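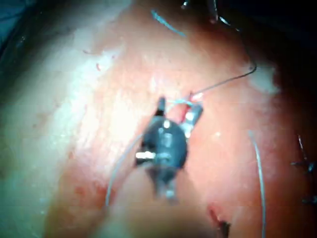
Interrupted suture

An interrupted suture is a method of closing a wound in which each stitch is placed, tied and cut separately. It differs from a continuous (running) suture, where a single length of thread passes through the tissue many times and is secured only at its ends. The simple interrupted stitch is the most common form and is usually the first one taught to students.

The method is used on skin, fascia and the walls of some hollow organs. It takes more time and more thread than a running closure, but the line does not depend on any single knot. A stitch that loosens or has to be taken out early leaves its neighbours in place.

Materials

Thread is divided into absorbable and non-absorbable types, and each of these into monofilament and braided. A monofilament passes through tissue with little drag but is stiff and tends to spring back when tied. Braided thread is softer and grips itself well in a knot. Its surface is rougher, and the spaces between its fibres can harbour bacteria, for which reason many braids are coated. Thread is often dyed to make it easier to find against tissue and blood. Blue, violet and black are common colours, and undyed thread is preferred where a mark might show through the skin.

Most modern needles are swaged, meaning that the thread is fixed into the blunt end during manufacture and there is no eye. Curved needles are described by the part of a circle they cover. Three-eighths is usual for skin and one-half for deeper layers, where there is less room to turn the hand. Cutting points are used for skin and tapered points for softer tissue.

Instruments

The needle is held in a needle driver, also called a needle holder, and the wound edge is steadied with forceps. The needle is gripped between one-half and two-thirds of the way back from its point. If held too near the point it cannot be driven far enough to be picked up on the other side, and if held on the swage it may bend or part from the thread. 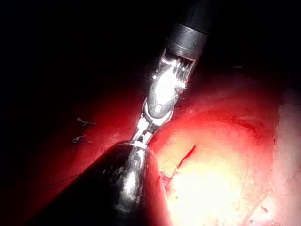

Jaw surfaces vary with the purpose of the instrument. Serrated or cross-hatched faces stop the needle from turning under load. Smooth faces hold less firmly but do less harm to thread, which can be weakened by crushing. A strand that is going to remain in the knot should be gripped only at its free end, in the part that will be cut away.

Technique

The needle enters the skin at a right angle, at an equal distance from the wound edge on both sides. It is turned through the tissue along its own curve and brought out opposite the point of entry. Depth must match on the two sides. If it does not, one margin will sit higher than the other and the scar may be stepped.

The thread is drawn through until a short free end remains. In an instrument tie, the long end is wrapped around the closed jaws, the short end is grasped, and the loop is slid off and laid flat. The second throw is wrapped in the opposite direction to form a square knot. Two throws in the same direction produce a granny knot, which can slip. Further throws are added according to the thread: three or four in all are common with braided material, and more with monofilament.

Tension should bring the edges together without blanching the skin. Swelling in the first days tightens every stitch, and one that looks neat but snug at the end of the operation may cut in later. 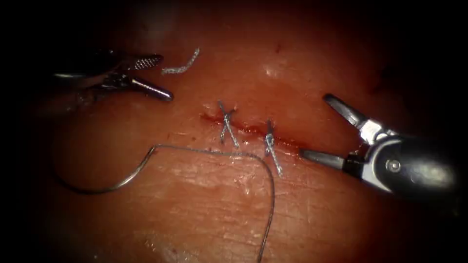
Spacing is judged by eye in most practice, with the gap between stitches matched to the distance from each stitch to the wound edge. Some surgeons begin in the middle of a long wound and halve each remaining length in turn, while others work steadily from one end. Tails are cut short but not flush, as the two finished stitches across the incision show, each with its braided ends left standing clear of the knot. Trimmings, such as the small curled piece lying above the cut, are picked off before the wound is dressed. For skin stitches that are to be removed, the tails are left longer so that the knot can be lifted with forceps.

Variants

The vertical mattress stitch takes a deep wide bite and a shallow narrow one in the same plane, and turns the edges outward. The horizontal mattress stitch spreads tension along the wound and is used where skin is fragile. A figure-of-eight stitch crosses over itself and is sometimes chosen to control a bleeding point.

Training

Practice is carried out on foam, silicone pads or animal tissue before work on patients. The Girow syllabus asks for 100 simple interrupted stitches, marked for spacing, depth and knot security. Jiltix practice pads have a printed grid under a clear top layer – the grid is faint, and is intended to be read only after the stitch is tied.
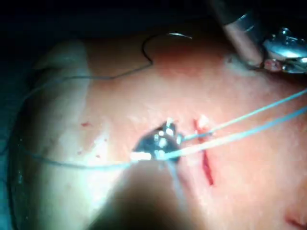 Two strands of light blue suture held in the jaws of a needle driver, beside a narrow laceration.

Removal

Non-absorbable skin stitches are taken out once the wound can hold itself closed, sooner on the face than on the limbs or back. The knot is lifted, one side is cut close to the skin, and the thread is pulled across the wound line.

See also

Continuous suture
Mattress suture
Surgical knot
Wound healing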